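Estetti Two-Finger Gripper, Pinier Firmware
Used, tested, sold with a fault note

I'm Mackenzie Fraser, and I've run this gripper on my kitchen jobs since November, mostly steamed buns and pot lids. I like it a lot! But please read this page before you order one, because mine has let go of things when I told it to hold.

The fault is a grip dropout. Hold force falls to zero for a moment, the fingers relax, and the status light stays green the whole time. I logged 27 of them over one long stretch of testing, nearly all with the wrist tilted past 30 degrees.

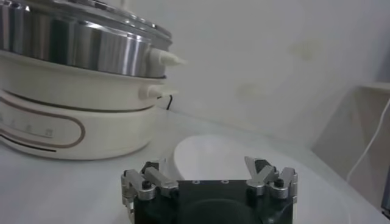

Selvanayagam wrote in to say the same thing showed up on two older units, and that reseating the wrist connector bought a few quiet weeks before it came back.

I tried that too (no luck for me). Pinier 3 helped more, as it stops the arm on a dropout where the old version just kept moving. A stopped arm over a hot pot is still a problem, so keep your hands out and hit the e-stop before you reach in. Buns are forgiving. A glass lid isn't!

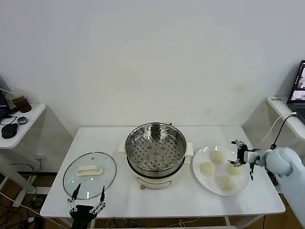 Would the Trireno cable fix it, asked a reader, or is it the motor board? And does the warranty cover either one?

My money's on the cable. I swapped in a Trireno lead on Feb 4, 2023 and the dropouts got rare, but they didn't stop,
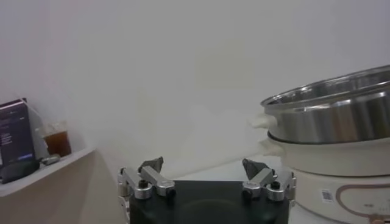 so I'm selling the gripper with both leads in the box and the full fault log on a stick. Warranty stays with the first buyer, sorry. Pads are fine, spare screws included. Not for lifting anything hot or breakable until you've done your own tests.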